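Raderthorpe Household Advice Service
Tips for the Home: Storage and Tidying

Can a Machine Put the Groceries Away Yet?

Residents regularly ask the Service whether a household robot is ready to take over small daily chores. The short answer is that some single tasks are within reach and whole chores are not. Putting fruit on a shelf is a fair test. It calls for a gentle grip, a steady arm and some judgment about where each piece belongs. The advice on this page was prepared by Matilde Caldeira and Desta Feyisa and was last reviewed in September.

Holding one apple securely is a task that a jointed hand with a thumb can now manage.

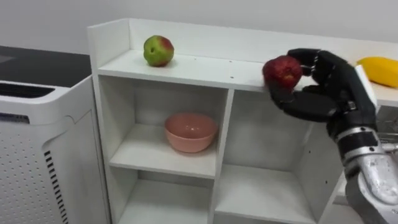

Softer produce is a different matter. A ripe pear bruises under pressure that a firm apple will tolerate, and the bruise may not show until the next day. Households considering a machine of any make should ask the supplier how grip force is set, and whether it can be changed for each item. A supplier who cannot answer that question has probably tested with plastic fruit.

Preparing the shelf

The following steps make the work easier for a machine. They are also sound practice for a person.

Use an open unit without doors. Doors, baskets and lids each add a separate task, and most failures reported to us occur at a door.

Choose plain surfaces in one color. Fruit stands out well against white, and spills are easier to find.

Leave a hand's width between pieces. Fruit stored this way also keeps longer, as air can pass around it and one bad piece does not spoil its neighbor.

Keep a raised edge at the back and sides of the top shelf. Round fruit rolls. Where the front is open, set pieces well back.

Give bowls a compartment of their own. A bowl stored alone can be lifted out without disturbing anything else.

Fasten the unit to the wall. An arm that misjudges its reach may push harder than a person would. 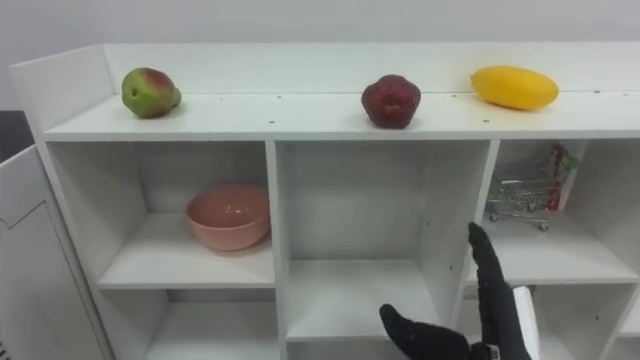

Time and supervision

Speed remains the main objection. Amândio Frade, who keeps the Service's trial records, timed a bag of 7 items at 225 seconds from counter to shelf. Most adults finish the same bag well before that. Two of the items had to be placed again by hand. For a resident with limited reach or a weak grip, the delay may be acceptable. For most households it will not be.

A machine should not be left to work alone near children, pets or glassware. Stay within reach of the stop control, and clear the floor in front of the unit before starting.

What to leave to people

Three jobs should stay with a member of the household for the present: washing produce, checking it for mold, and deciding what should be eaten first. Each depends on touch or smell as much as sight.

Care of the hand and the shelf

Wipe any surface that touches food before and after use, following the maker's instructions. Do not spray cleaner directly onto joints. Shelves should be wiped weekly with warm water and mild dish soap and dried fully, with attention to screw holes, where juice collects.

Questions about this page may be sent to Albertina Leitão at the Raderthorpe office. Related pages: Storing Root Vegetables; Safe Use of Step Stools; Labeling Pantry Shelves.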